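Up before 5, Kiros already had the tarp off the load and was retying it his way. Didn't argue. Fog right down in the paddock, couldn't see the gate from the porch.

Left Drarwood later than planned — the fuel place doesn't open till six and the guy was late opening it. Filled both tanks plus the jerry can. Should of done it last night. Air in all the tires, then rolled.

First part easy. Paved to the Ikero turnoff, one lane bridge, then gravel. Gravel was good! Graded not long ago, still had the windrow down the middle in places. Stayed in 2WD until the second cattle guard. Sign there says unmaintained beyond this point, and they mean it. Ruts, washboard, one washout on the left side that you want to see before you're in it. Kiros got out and walked it and waved me over to the right, branches all down the passenger side. New scratch. Not going to look at it till we're home.

Let the tires down after that. Big difference, wish we'd done it at the cattle guard. 42 miles from the turnoff to the top and it took us most of the morning, with stops. Stopped for the view at the first saddle, no view. Stopped at the second one and the fog had dropped out below us, the whole valley full of it and the ridges sticking up. Sat on the hood and ate the last of the plum cake. Cold wind. Could have stayed an hour but K. was itching to get the creek crossings done.

Crossings — 4 on the map. First two barely wet the hubs. Third one has a soft exit, took it in low and kept the foot steady. The last was deeper than I wanted, brown, couldn't see bottom. Waded it with the stick, above the knee on me, firm gravel underneath. Walked it twice. Went through slow and it was fine, but there's a smell of wet belt now and a squeal for the first minute after starting. Check that tomorrow. CHECK IT.

Met one other vehicle all day. Older couple coming down from Trulleo, towing a little trailer, which I would not have tried. They said the Nasrallah track is open past the hut but there's a big tree down a ways on, room to squeeze around on the uphill side if you're narrow. We're not that narrow. They also said the long drop at the hut is grim. Noted.

Lunch at the junction, standing up. Odometer said 771 on the trip meter, since I forgot to zero it when we left home and then forgot again at Drarwood. So that number means nothing much. Zeroed it at the junction, finally.

Afternoon was the slow part. Track drops off the ridge in switchbacks, loose rock, low range the whole way and no brakes if you can help it. Two of the corners need a three point turn. K. drove that half, he's better at it and he knows it. I opened gates. Every gate has a different latch. Whoever builds gates out here should be made to open them in the rain with a dog under one arm (no dog this trip, but still).

Got to Trulleo with more than 6 hours driving behind us, not counting stops. Store was open, just. Got bread, onions, gas for the stove, a paper map because the phone has been useless since Ikero. The woman there says rain tommorow afternoon from the west, so if we want the Nasrallah side it's an early start or not at all. Paid for two nights anyway. Site is down by the river, flat, a bit damp. Fire pit but no wood to speak of.

Rice for supper, K. cooking, me writing this. Feet up. Hands smell of diesel still.

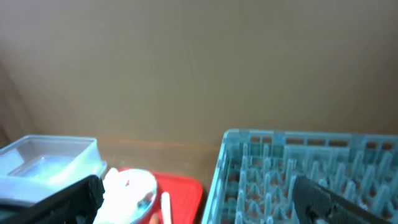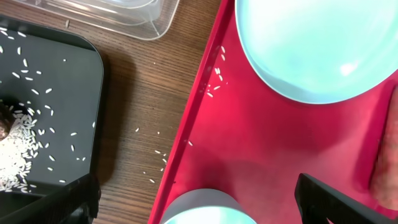
Plan for tomorrow — up at 5 again, look at the belt, tires stay low. Go as far as the hut and decide there. If the creek is up we come home the long way on the paved road and don't sulk about it.

K. wanted this bit written down for his brother, who's coming through in June with the smaller truck.

Can you do the Ikero road to Trulleo in a 2WD?

As far as the second cattle guard, if it's dry. After that you need clearance and low range, for the last crossing and for the switchbacks coming down.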